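Trillska opens its Harvest Room at the old Privach dye works

For immediate release
May 20, 2021

Trillska, the party and event dressing firm that has spent the past two years insisting it does not do vegetables, has opened a room with fruit in it.

The Harvest Room occupies the ground floor of the former Privach dye works, between the goods lift and a door that has been painted shut for longer than anyone cares to admit. It can be hired by the half day, the day or the weekend, and it comes ready dressed. Customers who have previously hired a bare hall and spent the first three hours of their own party up a ladder are the people the firm has in mind.

The idea is a simple one, and came out of a bad wedding. Last summer Trillska was asked to dress a marquee in the style of a country market. The customer supplied the tables, the hay and the weather. By the time the guests sat down there was hay in the soup, and the firm's founder, Genowefa Sadowski, had formed some strong views about hay.

"People say they want a market, and what they mean is they want somewhere nice to stand with a drink next to some grapes," she said. "So we have left out the hay. There is no hay in the Harvest Room and there never will be. I have had it put in the hire agreement."

The look of the place is the work of Štěpánka Mikuš, who joined the firm to do table settings and has since been allowed near the ceiling. Her first plan was all straw yellow and cream. Her second, which was the one that got built, kept the yellow for the flowers and went dark overhead, with black balloons packed close together, reddish-brown ribbons run through them, and a row of dark grey bell-shaped lamps alongside. There was some concern in the office that this would look like a funeral for a greengrocer. Two meetings were held. Mikuš attended both and changed nothing. 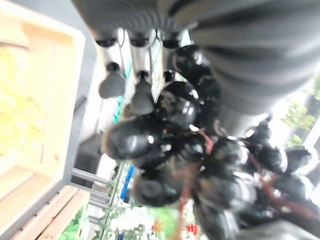 She chose black, she says, after trying every other colour against it. Orange looked like October, green vanished beside the foliage, and a batch described by the supplier as "aubergine" arrived looking very much like a bruise.

"Black balloons have a bad name because people only buy them for fortieth birthdays," said Mikuš. "Put them near a warm wood and a lot of leaves and they behave themselves. They look like fruit, if you have had a glass of something."

The fittings were made for the room by Eder, the joinery shop on the other side of the yard, whose owner, Thaddäus Kaufmann, was asked for a produce rack that would look as though it had come from a market and would survive a hen party. The crates slope forward so that whatever is in them can be seen from across the room, and the uprights are dark metal, wound with garlands of yellow flowers and green leaves. Kaufmann built the rack in April and delivered it himself, by trolley, over a distance he describes as "far enough".

"I was told rustic," he said. "I asked how rustic. They said rustic, but nobody should get a splinter. That is a lot of sanding."

How full the crates are is up to the customer. The basic hire includes a modest stock of grapes and smaller pieces to scatter, and the firm encourages people to leave some of the slats showing. This is partly a matter of taste and partly a matter of guests, who will put a glass down on any flat surface and most sloping ones. More can be ordered with four working days' notice. Pineapples are extra, and are discouraged.
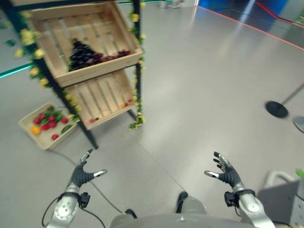

The Harvest Room's produce rack, with grapes in the upper crate and flower garlands on the posts.

The floor has been left a plain light grey. An earlier scheme called for cobbles, until Heidrun Imhof, who runs bookings and will be the one answering the telephone, asked the designers to walk the length of the yard outside in heels and then come back and talk to her about cobbles. The matter was dropped that afternoon.

Imhof has been taking enquiries for several weeks and reports that they fall into two sorts. There are those who want the room exactly as it is, and those who want it exactly as it is but in pink. The second sort can be helped, within reason. Balloons and ribbons may be changed at the time of booking, and the garlands can be swapped for plain greenery. The lamps stay where they are, as does the rack, which weighs a good deal more than it looks and has already ended one conversation about moving it slightly to the left.

"We will do pink," said Imhof. "We will do it cheerfully. I would only ask people to come and see it in black first."

A half day in the Harvest Room costs £483 and a full day £1,048. Both prices cover the dressing, the basic fruit, the lighting, and the clearing up afterwards, including the balloons, which Trillska prefers to take down itself. Guests who burst them for fun will be looked on coldly. Chairs and tables are supplied by arrangement, and there is a small kitchen with a kettle, a sink and one very good knife.

The firm is also offering a smaller version of the dressing for people who have a room of their own. Sold under the name Flutside, it packs a set of balloons, two lengths of ribbon, a pair of garlands and a folding crate into a single box, along with a sheet of instructions written by Hanyu Du, who has never dressed a room in his life and was picked for that reason. He put the first set up in his own kitchen, writing down each thing that went wrong. The sheet ran to six pages. It has since been cut to two, and the part about the cat has been taken out.

Trillska has made 1,000 of the boxes to begin with. Fruit is not included. The firm looked into it, and the firm's insurers looked into it after that.

Visitors are welcome to look round the Harvest Room on Tuesday and Thursday afternoons without an appointment, and at other times with one. Weekend dates go first, and Imhof would like it known that ringing twice does not move anyone up the list. Group visits from planners, florists and caterers can be arranged by telephone. Caterers in particular are asked to bring their own ideas about the lift, which holds four people or one trolley and has so far refused to hold both.

About Trillska
Trillska dresses rooms for parties, weddings, launches and the occasional retirement. It was set up by Genowefa Sadowski and works from the Privach dye works, where it rents the ground floor and stores a surprising amount of ribbon. The Harvest Room is its first permanent hire space.

Notes to editors
Genowefa Sadowski and Štěpánka Mikuš are available for interview. Thaddäus Kaufmann is available for interview if it is short.
Names should carry their accents where the typeface allows.
Press visits and bookings: Heidrun Imhof, Trillska, Privach dye works, ground floor. Please use the yard entrance.

ENDS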